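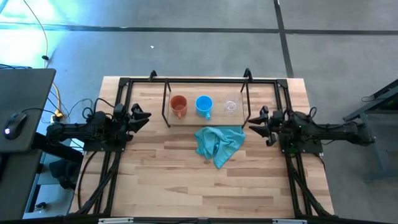

An orange mug, a blue mug and a clear glass cup on a light wooden board.

Home | Buying | Renting | Opinion | Contact

Stop calling every old house a character property

By Rania Samir
Jan 3, 2018

I spent most of last September looking at houses for sale, and I read the word "character" so often that I stopped seeing it. It was used for a terrace with one original fireplace. It was used for a flat above a chip shop in Clavo where the only old thing left was the staircase.

I think agents should drop the word and tell us what is in the house. If the floors are oak, say which rooms have them. If the windows are original, say so, and say whether they open. I went to 14 viewings and at nine of them I learned something on the doorstep that would have kept me at home.

The worst was a cottage in Trindeleo. The listing ran to 300 words and gave two sentences to the view from the landing. It left out that the only bathroom was reached through the second bedroom. The agent, Kyu-ri Kang, was pleasant and told me at once when I asked. She said sellers like to see warm words and complain when they don't get them.

I accept that. The seller pays the fee. But the buyer pays for the train, takes the afternoon off work and in my case pays a sitter as well. A plain listing would bring fewer people through the door, and more of them would be serious.

Floor plans should come with every listing too, with measurements that include the alcoves. One house I liked had a kitchen that would not take a table for four. No amount of "charming" makes up for that.

I did buy in the end. The listing was badly written and had the council tax band in it.

Comments

Yu-na Ko: Agree about floor plans. Ours was drawn upside down and we still found it useful.

Seo-ah Myung: I sold last year and asked for the flowery version. It went in 43 days, so I can't complain.

Ha-neul Nam: What about parking? Never mentioned unless there is some.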